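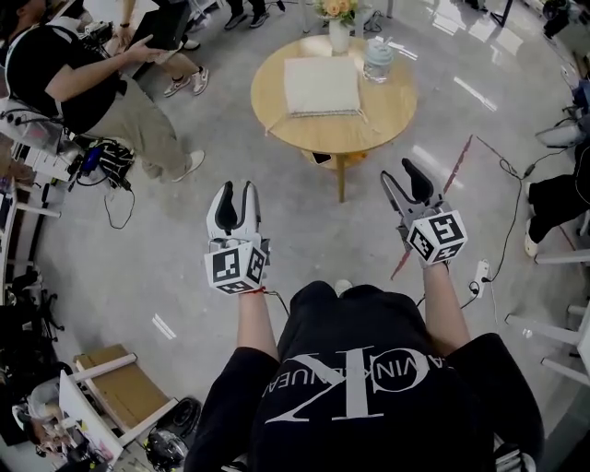
Flernov Trail Rentals, Workshop and Fleet

2 Apr 2022

Clutch work on the Arkley machines, plus notes on the loop check and what to stock before the season gets going. Written up in the evening, so the order is a bit off.

Unit 4 first. It came back last weekend with the renter complaining of a burning smell on the long climb out of the wash. Eetu rode it around the yard and got nothing. I took the clutch cover off anyway. Belt was glazed on both sides and had one hot spot the length of my thumb, where it had sat slipping in one place. Typical of somebody starting on a hill in high range. Primary sheaves had belt dust baked on. Cleaned them with a Scotch pad and brake cleaner, wiped until the rag came up clean, then blew out the housing. Secondary was fine apart from dust. Rollers have flat spots but they still turn. I left them in and wrote them on the board for replacement.

New belt fitted. Checked deflection with the straightedge and it was a little loose, so I took out one shim. After that it stopped creeping at idle and still went into gear without the clunk. Did the break-in myself on the flat road behind the shop, easy throttle, varying speed, no hard pulls. Whoever takes it out next should be staff. Please don't put a customer in it until it has done a tank of easy driving.

Unit 8 next. Same symptom on paper, different problem. The intake duct for the clutch housing had come off at the clamp and was pulling in sand from behind the rear wheel. Belt looked all right but the inside of the housing was like a beach. Somebody has been in there before and used a zip tie on the lower end. I put a proper worm clamp on both ends and safety-wired the lower one. Inspected the duct for splits, none. Belt stays in for now.

Could whoever did the zip tie write it down next time. I don't mind the zip tie as a way to get a machine home. I mind finding it in April.

Air filters. Siu-fong and I argued about this over lunch. She wants to change the outer sleeves after every dune day and oil the main filter weekly. I have been going by how they look. We pulled the filters from all the machines that went out on the sand this week and hers is the better rule. Two of them looked clean on the outside and had fine grit past the seal on the inside. The grease ring on the airbox lid was dry on both. So, from now on:

Dune day: outer sleeve off, shake, wash, swap in a clean one.
Weekly: main filter out, clean, oil, dry overnight before it goes back.
Grease the lid seal each time the lid comes off. Thin smear, all the way around.
Look down the intake tube with a flashlight before closing up. If there is dust in it, tell me before the machine goes out.

Sleeves to be kept in the plastic bin on the bottom shelf, clean ones bagged. The dirty ones were ending up in the same bin and I can't tell them apart by feel.

Tire pressures. Mervin has been setting them for the Sotmont loop, where it is mostly rock and hardpack, and then the same machines are going to the dunes in the afternoon. They dig in on the first big face and the drivers hold the throttle down, and we are back to belts. He is going to keep the loop machines on the loop and the sand machines on the sand where bookings allow. When they don't allow it, air down at the trailhead and air up when you get back. The compressor in the tow truck works again (it was the fuse). Gauge in the glove box reads low compared with the shop gauge, so use the shop one or correct for it. I have put tape on the bad one.

Loop check. Hiu-tung and Mervin rode Sotmont this morning before the first booking. Notes as she gave them to me:

Lower gate is fine, chain is stiff. Needs oil.
The creek crossing has shifted toward the downstream side. There is a new hole on the old line, deep enough to put a front wheel into. They moved the marker post upstream and the entry is easier that way.
Rock steps above the crossing are looser than in the fall. A long-travel machine doesn't notice. The short ones bang the skid plate on the last step. She suggests guides stop at the bottom and take people up one at a time.
Brush is growing into the trail on the north side past the overlook. Will need cutting before the open-cab machines go through there with passengers.
Overlook sign is down again. Post is sound, the bolts pulled through.

I'll make a bigger backing plate for the sign from the offcuts of the bed liner brackets. Can be done Monday.

Unit 6 has a noise from the left front on full lock. I thought CV joint and had it on the lift ready to pull the axle. Boot is good, no grease thrown, joint has no play I can feel. Turned out to be a stone packed between the rotor shield and the rim. Took it out and the noise went away. While it was up I checked the ball joints. Lower left has slight movement, upper is tight. Not bad enough to park it but order the part. The tie rod end on the same side was changed in the winter and is still good.

Harnesses. Went through every seat in the fleet with Eetu. Pulled, latched, released, looked at the stitching and the mounting bolts. Two latches on the rear seats were gritty and didn't click the first time. Washed them out with warm water and blew them dry, and they work. No oil in the latches, it holds the sand. One passenger belt on unit 8 has fraying at the adjuster. That seat is tagged out until the new belt comes, so the machine can be booked without that seat only. The front desk knows.

Radio in the guide machine cuts out when the light bar is on. Moved the ground from the dash bracket to the battery and it is better, still a bit of hiss. Zlatko wants to try routing the antenna lead along the other side of the cage, away from the light bar wires. Fine by me, but not on a morning when we need the machine.

Parts order, going to Wang on Monday:

Belts, 6
Outer filter sleeves, one full box
Filter oil
Primary rollers for unit 4, full set
Lower left ball joint, unit 6
Rear passenger harness, unit 8
Worm clamps, mixed
Brake cleaner, a case

They were slow with belts last spring. If they say more than a week I would rather pay for the faster shipping than run the old ones. Zlatko to approve.

Used belts: please stop throwing them all away. A belt that came off with no hot spots goes in a bag under the driver seat as the spare, with the date marked on the outside in paint pen. Glazed or chunked ones go in the trash. Every machine also needs the sheave spreader tool and the right socket for the cover bolts. Units 4 and 6 had the tool but no socket.

Still open at the end of the day:

Unit 4 easy miles, then recheck the deflection.
Unit 8 open the clutch cover again after its next sand day and see if the housing has stayed clean.
Oil the lower gate chain. Hiu-tung has the can in her truck.
Brush cutting past the overlook, waiting on a dry day and the second saw.
Wash bay drain is slow. I pulled the basket and it was full of sand, but it is still slow with the basket out, so it's further down.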